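3.2 Shared work surfaces and the allocation of bench space

The question of who may use a bench, and for how long, was raised more often in our interviews than any matter of equipment or funding. At both study sites, Jarndale and Anik, the written rules treat the work surface as a common resource. Any member may book a table for a session, must clear it at the end, and may not store personal material on it between bookings. In practice, members at each site described an unwritten system of long-standing claims that sat beside the rules and sometimes overrode them.

Jarndale is the larger of the 2 sites and has kept a paper booking ledger from its opening. The ledger gives a name, a table and a session, and little else. Cancellations are struck through in pen, so the original entry can usually still be read. We transcribed 2000 entries from Jarndale and the same number from Anik, giving a combined set of 4000. Where handwriting could not be read with confidence, the entry was coded as illegible and kept in the set.

Members distinguished between a "cold" table, open to anyone, and a "kept" table, which newcomers were expected to leave alone even when the ledger showed it as free. The terms appear in neither rule book. Lundgren (Gudrun Lundgren, interview, Jarndale) used both without prompting and was surprised to be asked for a definition. A kept table was usually recognized by its position. Those against a wall were preferred, as were those with access from only one side, and members were less willing to give them up at short notice.
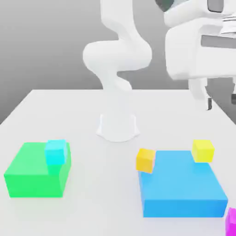

Figure 4. White tabletop with a white arm mounted toward the back, against a grey backdrop (computer rendering).

Ngọc Hầu objected to the word "kept" altogether, saying that it made an ordinary courtesy sound like a rule, and that anyone who asked for a wall table at Anik would be given one. Other members at Anik agreed that a request would be granted. Several added that they had never made one.

The gap between what is permitted and what is requested has been noted in studies of allotment gardens, communal laundries and parish halls. Our material suggests that the ledger itself plays a part. At Jarndale it lies open by the entrance, and a member making a booking can see who has taken which table on earlier pages. At Anik the bookings are made through the Hovau system, which displays only the current week. Claims at Anik were accordingly held more loosely, and members who had joined after the July intake were often unaware of them.

Clearing the surface was the second source of disagreement. Both rule books require that a table be left bare, but neither says what should be done with items that remain. Members at Jarndale favoured moving such items to a shelf and leaving a note. At Anik the usual course was to work around them. Complaints about clearing were seldom put in writing, and we were able to find them only through interviews and the minutes of members' meetings, which are incomplete for both sites.

We return to the treatment of abandoned items in Section 3.3, where the Võ classification is applied to the combined set of entries.

2 shares
0 comments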